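Cavdale gives its kitchen teams a helping hand at the Plorodgate site

New robotic counter service takes on the fetching, stacking and refilling, so that hospitality staff can spend their mornings with the people they look after

Plorodgate, March – Cavdale, the family-run workplace catering company, is delighted to share news of a project that has been keeping a good many of us busy and rather excited since last summer. Working with the automation specialists at Evero, we have begun using a robotic arm in the coffee areas at Plorodgate, the office campus where our teams look after 400 people every working day, from the first early arrivals through to the last meeting of the afternoon.

Anyone who has ever worked in workplace catering will know that the cooking and the coffee are only part of the job. There is also the endless, gentle business of keeping a counter as it should be: the cups that need topping up, the napkins that have run low, the saucer left beside the sink, the sugar that has wandered to the far end. None of it is difficult, and all of it matters to the person who comes in at half past eight wanting a hot drink and a clear spot to put it down. But it does eat up the day. When we asked our Plorodgate team to keep a note of how they spent a typical shift, they found that 82 minutes of it went on walking between the kitchen and the coffee points and putting small things back where they belonged.

That was the figure that started the whole conversation, and we are very glad it did. We went to Evero with a simple question, which was whether a machine could be taught to do some of that putting back, safely and without getting under anybody's feet. Evero had been working on light-duty arms for shared spaces for some years, and their engineers came to spend a fortnight with us before a single piece of equipment was installed. They wore our aprons, they carried our trays and (we are told) they drank a quite remarkable amount of our tea.

What came out of those two weeks was a plan written largely by the people who do the work. Our counter staff decided which jobs they would happily hand over and which they wanted to keep. Making drinks stays with our baristas. So does anything involving hot water, food on a plate or a chat with a customer. The arm is there for the dry, light and repeated tasks, such as handling cups, napkins and the like, and it works at a slow and steady pace that our colleagues chose for themselves after trying out several.

We would like to be quite plain about jobs, as it is the first thing most people ask us and quite right too. The team at Plorodgate is 29 strong, and it was 29 strong before the project began. No posts have been lost and no hours have been cut. Everyone on the team has been offered paid training in looking after the new equipment, and those who complete it move up a pay grade. So far the take-up has been wonderful, with places on the first course filled within the morning they were announced, and a second course now planned for the early summer.

The time that has been freed is going back into the parts of the job our teams told us they missed. There is now a member of staff on hand at the main coffee point throughout the breakfast rush, and the lunchtime menu has gained a daily soup made from scratch, something the kitchen had been wanting to bring back for ages. We have also been able to start the late shift with a proper handover, sitting down, with everybody in the same room. It sounds a small thing, but our colleagues tell us it has made a real difference to how the afternoon feels.

There have been bumps along the way, of course, and we would not want to pretend otherwise. Paper cups proved far trickier than anyone expected – they are light, they crumple if held too firmly, and two of them will cling together given half a chance. Napkins were harder still. Evero's engineers went through several designs of gripper finger before settling on the present one, and our own staff had a hand in that too, suggesting changes to how stock is set out so that the arm and the human beside it could both find what they needed.

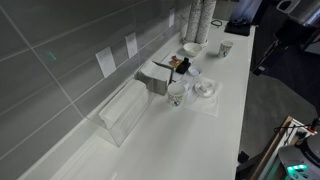 Counter layout has probably had more attention from this project than anything else, and our teams have become very particular about it. Every item now has an agreed home, worked out between the people who clean the surface, the people who serve from it and the people who program the arm. Napkins are a good example. They are kept folded in a clear holder with a sloped front, so it is easy to see how many are left, and the gripper can come in from above with its fingers angled down. The paper cups stand in tall stacks up against the tiled wall, leaving the front of the worktop for drinks.

Everyday rules have been kept as simple as we could make them. Any member of staff can pause the arm at any moment, for any reason, and need not explain why. Deep cleaning is still done by hand, with the equipment switched off. Colleagues who would prefer not to work alongside it can ask for a different station, and we have promised that this will never count against them.

The project has also been supported by Ndlovu, the workplace wellbeing consultancy, whose advisers have been holding regular talks with our teams since the very first planning meeting. Their interim report, shared with all staff in full, noted fewer complaints of sore feet and tired shoulders at the end of the week, and asked us to do better at letting night cleaners know about changes to the layout. We have taken that on board, and a printed plan of each counter now goes up in the staff room whenever something moves.

Over the coming months, Cavdale and Evero will be extending the service to the remaining coffee points at Plorodgate, always with the agreement of the people who work there. Training is then to be opened up to all 200 members of our wider catering staff, whether or not their own site has any plans for automation, as we feel the skills will be useful to them wherever they go next.

We are enormously grateful to our Plorodgate team for their patience, their good humour and their very firm opinions about napkins. Open mornings for other caterers and facilities managers will be held from May onwards, with coffee provided, and anyone who would like to come along is warmly invited to get in touch.

Notes to editors

Cavdale provides catering and hospitality in offices and on campuses, and is owned by the family that founded it.

Evero designs and installs light-duty robotic arms for shared workplaces.

Interviews and visits to Plorodgate can be arranged through the Cavdale press office.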